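Fidach Promotional Item Catalog: Data Card

Summary
The Fidach catalog is a table of 2,000 records on branded merchandise offered to small businesses. Each record covers one item, such as a mug, tote bag or pen, with its imprint area, minimum order and permitted ink colors. The records were compiled from supplier price sheets and checked by Bilal Sfeir.

Fields
item_id, category, imprint_width, imprint_height, min_order, ink_colors, supplier_region

Supplier regions are Gavasau, Hattar and Sukholm. Prices are excluded at the request of the suppliers.
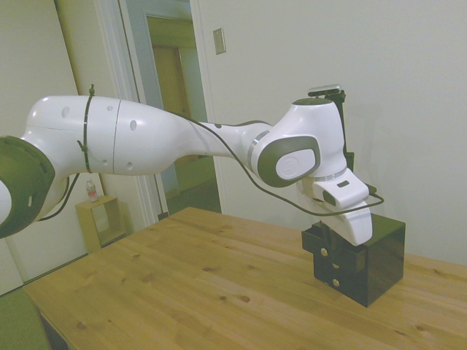
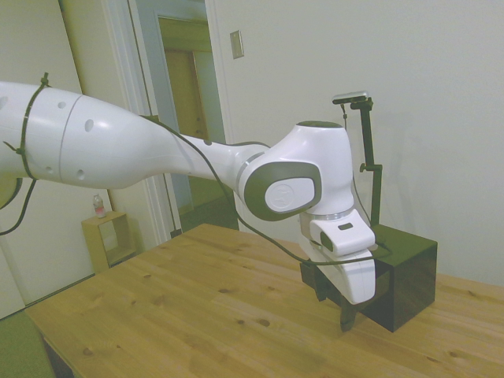 Page last changed: Saturday, June 21, 2025

Known limitations
Imprint dimensions are missing for 364 records, chiefly apparel. Minimum orders reflect the April price sheets and may have been revised. Items from Hattar list no more than 12 ink colors, even where the supplier offers custom matching.

Use
The catalog may be used for research and teaching. Republication of more than 10 records requires written permission from the maintainer.

Maintainer
Rogério Brandão, Fidach Data Office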